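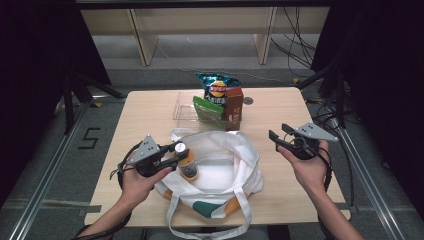

Foto: Eduardo Aquino / caderno da bancada, posto 5

17/04/2024
Garras de mão, comparação dos dedos. Escreve: Randi Granström

Tarefa de hoje: passar produtos da caixa transparente para o saco de pano, com uma garra em cada mão. Escolhemos esta tarefa com o Eduardo porque obriga a pegar coisas muito diferentes, uma garrafa rígida, uma embalagem mole, uma caixinha de cartão, e porque o saco não tem forma própria. Com recipientes duros já sabemos o que acontece.

Comparámos dois jogos de dedos. O primeiro é o da Druteck, que veio com as garras. O segundo é o que a Margit Lindqvist desenhou em Hinarel, com a ponta um pouco mais larga e a superfície interior mais macia. O gatilho e a placa de montagem são os mesmos nos dois casos, portanto a diferença que sentimos na mão deve vir só dos dedos. Fizemos 12 passagens completas com cada jogo, o Eduardo a manejar e eu a anotar.

Garrafa laranja. Com os dedos Druteck ela roda quando é apertada abaixo do meio. Não cai, mas chega inclinada à boca do saco e a tampa branca prende-se na borda do pano. Aconteceu em quatro passagens. Com os dedos da Margit a garrafa ficou na vertical quase sempre, e o Eduardo disse que podia apertar menos. Convém pegar logo a seguir à tampa, onde o centro de massa fica abaixo da garra e ajuda a manter a posição.

Saco de batatas fritas. Aqui os dedos largos são piores, ao contrário do que eu esperava. A embalagem enche-se de ar e foge para o lado quando os dois dedos chegam ao mesmo tempo. Os dedos estreitos entram melhor na dobra de cima. Três vezes foi preciso largar e começar de novo com o jogo da Margit.

Caixinha de cartão. Sem problema com nenhum dos dois. Marca um pouco o cartão se o gatilho vai até ao fundo.

Embalagem verde. Escorrega nos dedos Druteck, porque a superfície é lisa. Com os outros fica bem presa. Falta experimentar com uma fita de borracha colada nos Druteck, o Roald Forsberg tem um rolo na gaveta.

O saco. Tem de ficar bem aberto antes de começar, com as alças para fora da mesa, do lado de quem trabalha. Quando as alças ficam por cima da boca, a garra apanha-as junto com o produto. A mão direita devia segurar a borda do saco enquanto a esquerda deposita, mas na prática o Eduardo deixava a direita aberta e à espera, e só a usava quando o pano fechava. Não corrigi, queria ver o que uma pessoa faz naturalmente. Para a próxima série é preciso decidir se isto é permitido ou não -- se cada operador faz à sua maneira, a comparação perde valor.

Cabos. O cabo da garra esquerda dá a volta ao pulso e depois segue pelo antebraço. Assim não toca nos produtos, mas o Eduardo queixou-se de que puxa quando estica o braço até ao fundo da mesa. A Palesa Mabuza sugeriu prender o cabo mais acima, perto do cotovelo, com uma folga maior. Experimentar antes de mudar o comprimento do cabo, que é trabalho para um dia inteiro.

Peso. As duas garras cansam ao fim de algum tempo, mais no polegar do que no braço. Fizemos pausa depois de umas 4 passagens seguidas e parece-me um bom ritmo. O Eduardo tem mãos grandes; com as minhas o gatilho fica longe e tenho de dobrar o pulso.

Para fazer:
-- repetir a garrafa com os dedos Druteck e a fita do Roald
-- perguntar à Margit se pode fazer uma ponta mais estreita no mesmo material
-- escrever a regra para a mão direita
-- cabo preso no cotovelo, pedir ajuda à Palesa
-- em July (julho) chegam as garras Flallport, guardar estes mesmos produtos para a comparação

Os dedos da Margit ficam montados até à próxima sessão. Os Druteck estão na caixa com a etiqueta, os parafusos curtos também.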